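Putting Away Wedding Fabric Decorations

Fabric banners and hangings last for years if they are stored clean and flat. Most of the damage happens in the closet, where a sharp fold sits in the same place for months and turns into a line that never fully comes out.

Shake each piece outdoors first, then go over it with a soft brush. Look along the hems and seams for tape, pins and bits of thread. Spot clean with cool water and a little dish soap, and test a hidden corner of anything red before you wet it. Red dye can run onto lighter cloth. Leave the piece to hang for 4 hours, longer if the room is damp.

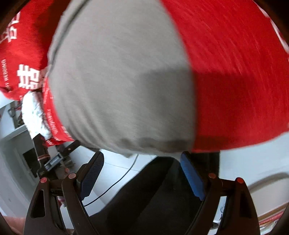

Red wedding fabric with white printing, next to a gray panel with a red border.

Sort by color before you fold. Keep red with red, and put a sheet of plain white tissue between any red piece and a gray or white one. Where two colors are sewn together, lay tissue over the lighter side and fold along the seam.

Printed letters and characters need more care than the cloth. Do not crease across them. Roll those sections around a cardboard tube, print side out, and tie loosely with cotton tape - rubber bands leave marks.

If a hem has bunched up, press it from the back on low heat through a clean dish towel. Hold for 30 seconds, lift, and check before going again. Do not slide the iron.

Store in a cotton bag or a lidded box, away from sunlight. Refold along new lines every January.

Tip sent in by Araceli Gallardo: write what is in the box on 2 sides, so you can read it whichever way it goes on the shelf.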